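Provness Connect – Preis- und Bestandsabgleich zwischen Warenwirtschaft und Onlineshop
Modul für Shopsysteme mit REST-Schnittstelle, Ausgabe 3 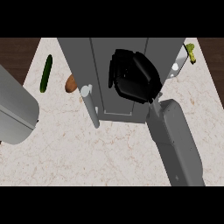 Provness Connect überträgt Preise, Lagerbestände und Lieferzeiten aus der Warenwirtschaft Flirine in den angeschlossenen Onlineshop. Die Übertragung erfolgt als Differenzabgleich: Das Modul vergleicht den zuletzt gemeldeten Stand mit dem aktuellen und sendet nur geänderte Datensätze. Ein vollständiger Abgleich kann jederzeit manuell oder zeitgesteuert ausgelöst werden.

Funktionsumfang

Der Abgleich arbeitet auf Ebene der Artikelnummer. Varianten werden einzeln geführt und dem übergeordneten Artikel über das Feld Stammnummer zugeordnet. Fehlt die Stammnummer, legt das Modul die Variante als eigenständigen Artikel an und vermerkt dies im Protokoll.

Preise können netto oder brutto übergeben werden. Kundengruppenpreise und Staffelpreise werden unterstützt, sofern das Shopsystem entsprechende Felder bereitstellt. Bei abweichender Währung wird der in Flirine hinterlegte Umrechnungskurs verwendet; eine Abfrage externer Kursdienste findet nicht statt.

Bestände lassen sich je Lagerort oder als Summe melden. Ein Sicherheitsbestand kann global, je Warengruppe oder je Artikel festgelegt werden und wird vor der Übertragung abgezogen. Negative Werte werden als null gemeldet – im Protokoll bleibt der ursprüngliche Wert erhalten.

Technische Daten

Abgleichintervall: einstellbar, Voreinstellung 900 Sekunden
Parallele Verbindungen: maximal 5
Wiederholungen bei Übertragungsfehlern: 3
Eingehender Port des lokalen Dienstes: 1083 (änderbar)
Zeichensatz: UTF-8
Verschlüsselung: TLS ab Version 1.2
Protokollformat: CSV oder JSON

Systemvoraussetzungen

Der lokale Dienst läuft unter Windows Server und unter gängigen Linux-Distributionen mit systemd. Er benötigt Lesezugriff auf die Flirine-Datenbank sowie ein eigenes API-Konto im Shop. Schreibrechte auf die Warenwirtschaft sind nur für den Rückimport von Bestellungen erforderlich. Der Rückimport ist Bestandteil des Zusatzmoduls Bayram und nicht im Grundpaket enthalten.

Installation

Das Installationspaket wird nach der Lizenzfreischaltung im Kundenbereich bereitgestellt. Vor der Erstinbetriebnahme ist eine Sicherung der Shopdatenbank anzulegen. Anschließend wird die Feldzuordnung eingerichtet. Für Flirine liegt eine Standardzuordnung bei, die bei unveränderten Artikelstammdaten ohne Anpassung verwendet werden kann. Eigene Felder werden in der Datei mapping.json ergänzt.

Es empfiehlt sich, den ersten Lauf im Prüfmodus auszuführen. Dabei werden alle Datensätze gelesen und verglichen, jedoch nicht in den Shop geschrieben. Das Ergebnis steht als Protokolldatei zur Verfügung.

Lizenz und Wartung

Die Lizenz gilt je Shopinstanz. Testinstanzen mit identischer Konfiguration sind eingeschlossen. Aktualisierungen werden während der Laufzeit des Wartungsvertrags ohne Aufpreis geliefert. Nach dessen Ablauf bleibt das Modul in der zuletzt installierten Fassung nutzbar – Anpassungen an neue Shopversionen entfallen dann.

Hersteller und Vertrieb: Hamley
Lieferform: Download
Dokumentation: Deutsch, Englisch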